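Where the wrist offset went

Our pick planner at Plutent had been missing pens by a few millimeters, always to the same side. I assumed the hand-eye calibration had drifted and spent two evenings redoing it. The numbers came back the same.
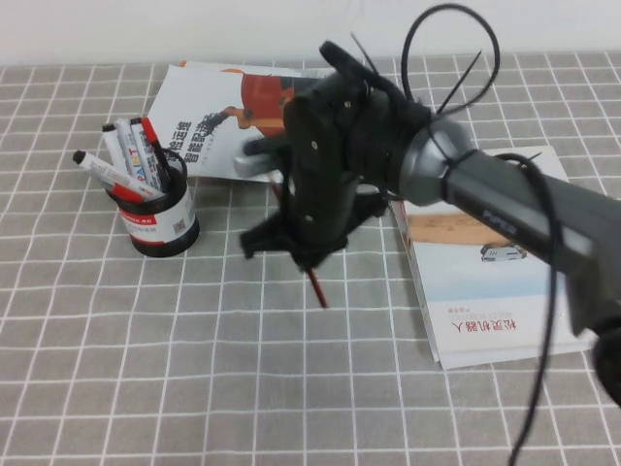 Muchen Jin
Controls and perception software

The error was in the timestamps. The wrist driver stamped each image when the buffer was handed over, and the planner matched that stamp against the joint log. Exposure happens earlier. At low speed the gap is harmless, but during the final approach it puts the camera pose 23 ms behind.

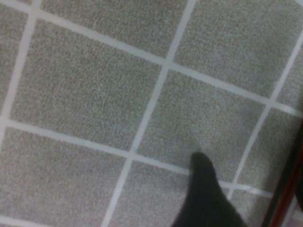 Grid lines are a cheap check for this. I fit them in each wrist image, project them through the logged pose and look at the residual while the arm moves. White on gray gives a clean edge response. The black fingertip sticking up from the bottom covers part of a line, so I mask that region before the fit. Without the mask, RANSAC sometimes locks onto the side of the finger.

Anong Ruangrit suggested shifting the stamps by a constant, and that removed most of the residual.
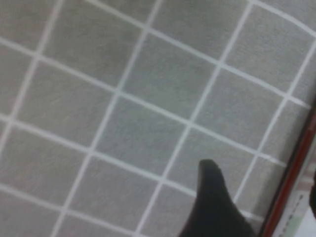
What remains scales with joint velocity, so I suspect jitter in the log thread. Interpolating joint states instead of taking the nearest sample is the next change. The patch is on the Sorkent branch, behind a flag that is off by default.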